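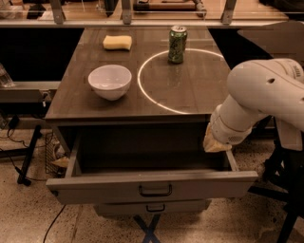
**Nenuddale Evening Classes, Running a Household**
Session 2: Tabletops and the drawers under them
Notes for 20/01/2022

Read these before you do the reading, or instead of it if you only have time for one. The reading is the first two chapters of the Dalta handbook and the short Isaksson report on kitchen clutter. I assign both every year and believe less of them each time.

### 1. The claim

The Dalta handbook says a table should be "returned to nothing" at the end of every use. Everything on it has a home, the home is out of sight, and the object goes there. A table with a drawer under it is treated as the ideal case, with the home six inches from the mess.

I have three problems with this, and they get larger as we go.

First, the handbook only ever clears things that are easy to clear. Pens, a notebook, a pair of scissors. Look at what people leave on a table they eat at: a bowl, a can, a sponge. Two of those have no business in a table drawer and the third depends on the drawer.

Second, it assumes the drawer has room. An empty drawer is a fine thing, and in a house that has been lived in for more than a month it is rare.

Third, it never asks whether the table needed clearing.

### 2. Take the three things one at a time

**The bowl.** An empty bowl on a table is in one of two states, clean or used, and you often can't tell which from across the room. White glazed ones are especially bad for this. They look clean when they have had nothing worse than cereal milk in them. The Dalta answer is "to its home," which skips the only question worth asking. Pick it up and look. If you have to think, wash it.

Does a deep bowl go in a shallow drawer? No. I mention it only after reading homework in which people put one there. A drawer that shuts on the rim of a bowl will chip the bowl or scrape the underside of the tabletop. Measure the inside height of the drawer before you decide what lives in it. Measure from the drawer floor to the lowest thing above it, which may be a rail and not the tabletop.

**The can.** Open or unopened? Again, you have to pick it up. An unopened can may go back wherever you keep them. An open one gets finished or poured out, rinsed, and put in recycling. Standing it back on the table "for later" is how you get a sticky ring on a polished surface. The handbook has a paragraph on coasters here. I have never seen a coaster used by someone who was drinking from a can.

Cans tip over. If you are going to pull open a drawer in a light table, and the drawer sticks, the whole table jerks toward you. Move the can first, or at least keep it well back from the edge.

**The sponge.** This is where I part company with the handbook completely. It files the sponge under "tools" and sends tools to the drawer. A damp sponge in a closed wooden drawer will smell, and after that so will the drawer. It goes back to the sink, squeezed out, standing on its edge if you can arrange it. Lying flat on wood is nearly as bad: the underside stays wet and you may get a pale patch in the finish.

A dry, new sponge can go in a drawer. Fine. Then it is stock, and should be kept with the rest of the stock.

Score for the three: one to the sink or the cupboard, one to recycling or the pantry, one to the sink. The drawer six inches away has not been used at all.

### 3. What the drawer is good for

Flat, dry things that are used at that table. Placemats. Cloth napkins. A pack of cards. The takeout menus, if you still keep them. Trivets, provided they have cooled.

That is a short list and I would leave it short. The Pratus catalog, which some of you brought in last session, sells a drawer insert with 12 compartments. I'd ask what the twelfth one is for. In my experience an insert gets filled in the order of its compartments, and after the fourth you are keeping things in order to have something to put in the fifth. Dead batteries, mostly, and keys to doors in other houses.

If you have two drawers, one over the other, the handbook wants the upper for "daily" and the lower for "weekly." I'm not persuaded. The lower drawer in a table is awkward to get at when you are sitting down, and people stop opening it. Whatever goes in there is in long-term storage whether you meant it or not. Put the holiday tablecloth in it and be at peace.

Some practical points which the reading leaves out:

- Open a wide drawer with the pull in the center if it has one. Hauling on one side racks it, and the runners wear unevenly.
- Push it shut the same way. If you must push at the rim, keep your fingers on top of the edge and out of the gap.
- A dark drawer interior hides crumbs. Wipe it by feel with a dry cloth, corners first.
- Don't leave it open while you wipe the tabletop. Everything you sweep toward yourself lands in it.

That last point sounds too obvious to print. Try it at home this week and see what your drawer looks like.

### 4. The Isaksson numbers

The report says 1,413 households were asked how long it takes them to clear the table after a meal, and that 509 of them answered "under a minute." This is offered as proof that a clear table is within anyone's reach.

Some things to be suspicious of:

1. They were asked. No one stood in the kitchen with a watch. Ask me how long I take to clear my table and I will give you a number from a good day.
2. "Clear" isn't defined. Moving a bowl from the table to the counter clears the table. It also fills the counter.
3. Take 509 from 1,413 and well over half are left. The report has a great deal to say about the minority and very little about everyone else.
4. We aren't told who does the clearing, or whether the person who answered was that person. I would want to know this before anything else.

I don't say the report is useless. The page on where objects pile up (the near edge, by the chair that faces the door) matches what I see in real kitchens. But be careful about taking a habit off a page of percentages.

### 5. Wood

Quick notes, as we ran out of time on this last session.

Dark wood with a shine to it shows everything: fingerprints, water rings, the track of a dry sponge. It also reflects overhead light, so streaks you can't see from your chair are plain from the doorway. Wipe along the lines of the planks, never across. Use a cloth that has been wrung out until it stops dripping and follow with a dry one. If boards have visible joints, crumbs will settle there, and a soft brush gets them out faster than any cloth.

Do not use the scouring side of a sponge. Do not use the spray that Pratus recommends for "all surfaces" until you have tried it on a patch underneath. I am doubtful of any product that claims all surfaces, having met a few surfaces.

### 6. So should the table be empty?

At night, in a small kitchen, probably yes. It makes breakfast easier and you notice spills. In the middle of the day I can't see the harm in a bowl and a can on a table where someone is about to sit down again. The handbook calls this "visual debt." I call it lunch.

You may disagree. Several people did last January, and one made a decent case that any object left out attracts a second. If that is your view, write it up, but use what happened on your own table as evidence and leave the Dalta slogans alone.

### For next session

Pick one table at home with at least one drawer. For a week, write down what is on the top each evening and where each thing went when you cleared it. If it went in the drawer, say why. If you didn't clear it, write that down too; I am more interested in those evenings than in the tidy ones.

Measure the drawer: width, depth, and inside height. Bring the figures on paper.

Chapter 3 of the handbook is on chairs and can be skipped.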